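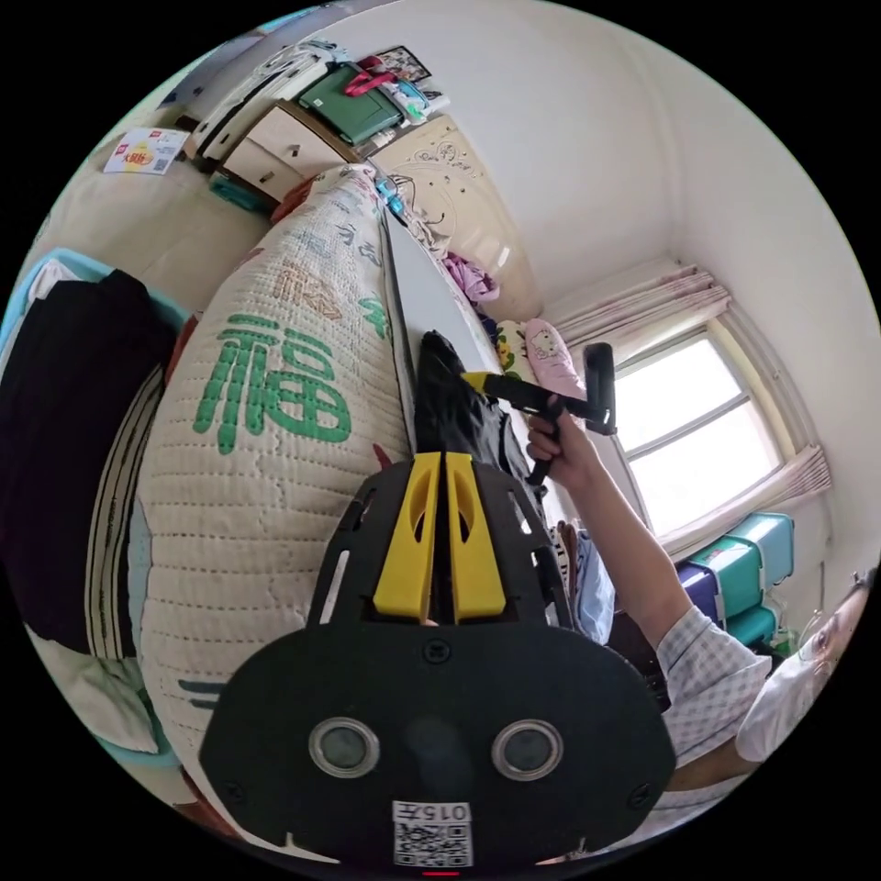

By Hinarach Press Office | Company news

Hinarach to open paving and drainage yard at Prativthorpe

Hinarach, the garden and driveway contractor, will open a second yard at Prativthorpe in March. The new site will handle permeable paving, gravel surfaces and surface water drainage for homes and small business premises. The company's existing yard at Pant will stay open and will continue to deal with walls, fencing and general groundworks.

The Prativthorpe yard takes over a former timber store on the edge of the town. It has covered storage for block and slab, open bays for loose stone, and a small office where customers can bring in plans and look at samples. The access road has been widened so that delivery lorries can turn inside the gate and will not need to reverse out on to the main road.

Hinarach has worked from Pant since the business began. Over the past two years more of its enquiries have come from the Prativthorpe side of the district, and most of those have concerned standing water on drives and patios. Crews have been travelling from Pant each morning with materials already loaded, and a change to the order on site has often meant a second trip. With stone and block held locally, the company expects to start jobs earlier in the day and to finish smaller ones without a return visit.

The new yard will have 13 staff when it opens, made up of laying crews, a drainage surveyor, yard hands and office staff. Seven of them are moving from Pant. The remaining posts are being advertised now. Once they are filled, Hinarach will employ 47 people across the two sites.
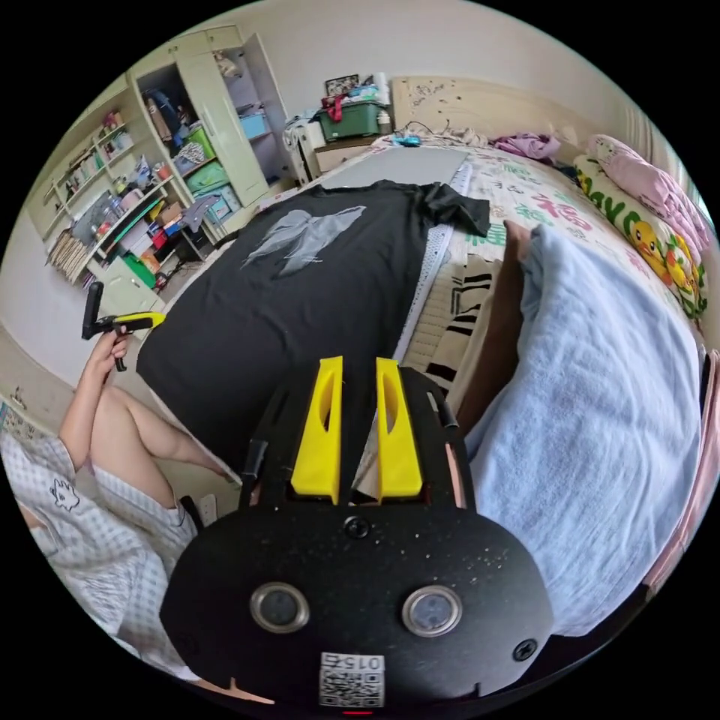
Hinarach Paving and Drainage Department

The department will offer three types of surface from Prativthorpe: permeable block paving, gravel held in a honeycomb grid, and a bound gravel finish sold under the name Greluvach. All three let rain pass through to a layer of open-graded stone underneath, where it is held and soaks slowly into the ground. On heavy clay, where soaking away is slow, an outlet pipe can be added at the base of the stone.

Greluvach has been laid by Hinarach crews on paths and seating areas for the past year. From March it will also be offered for driveways used by cars and light vans. It is supplied in four colours, from pale buff to dark grey, and the stone is washed and dried before mixing. The company does not recommend it for steep drives or for places where skips and heavy lorries are regularly put down. In those cases the surveyor will normally suggest block.

Each driveway job will begin with a site visit. The surveyor will check the fall of the ground, the position of manholes and air bricks, and how well the soil drains. For the drainage check a small hole is dug, filled with water and timed as it empties. Customers will be given the result in writing with their quotation, whether or not they go ahead with the work. The visit is free within the Prativthorpe and Pant areas. A travel charge applies elsewhere and will be confirmed when the visit is booked.

Existing customers do not need to do anything. Jobs already booked through Pant will be carried out by the crew named on the order, and guarantees on finished work are not affected by the change. Invoices will still be sent from the Pant office.

Last year Hinarach completed more than 122 paving jobs, its highest number to date. The figure includes front drives, shared parking areas behind shops, and the path and turning circle at a village hall. It does not include repairs to paving first laid by other contractors, which the company also takes on where the base is sound.

Trade customers will be able to collect block, edging, grid panels and loose stone from Prativthorpe. Loose stone will be sold by the bulk bag or by the tonne, and part bags can be filled by arrangement. The yard will keep 40 paving and edging lines in stock. Anything else in the Hinarach price list can be ordered in from Pant, normally for collection the next working day. Trade accounts opened at Pant will be valid at both yards with the same terms.

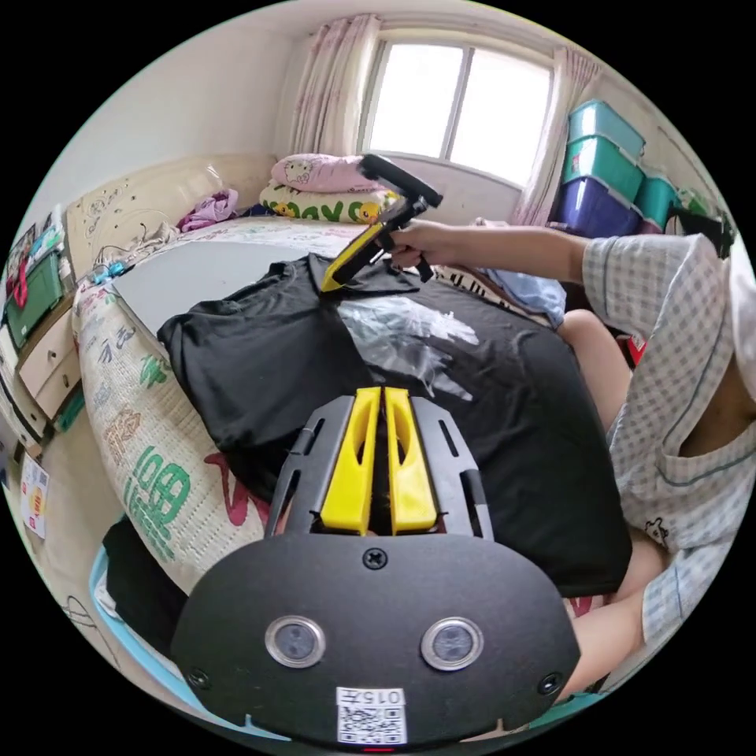 Black T-shirt spread out on the bed.

Old slabs and block lifted during a job will be brought back to Prativthorpe and sorted. Whole pieces that can be cleaned will be sold from a bay beside the gate, and broken material will be sent for crushing. Customers who want to keep their old paving for use elsewhere in the garden should tell the surveyor at the first visit so that it can be stacked on site.

Two of the vacant posts are for trainee layers. No experience is needed. Trainees will spend their first month at Pant learning to set out, cut and bed block before joining a crew, and will be paid during that time. A driving licence is useful but is not a condition. Applications can be made in writing or by calling at either office.

The Prativthorpe office will open at 7.30am for trade collection and at 9am for other visitors. Site visits can be booked now through Pant for dates from March onwards.

About Hinarach

Hinarach designs and builds driveways, paths, patios, walls and fences for homes and small businesses. It works from a yard and office at Pant, with a second yard at Prativthorpe opening in March.

Press enquiries: Hinarach Press Office, Pant.

Ends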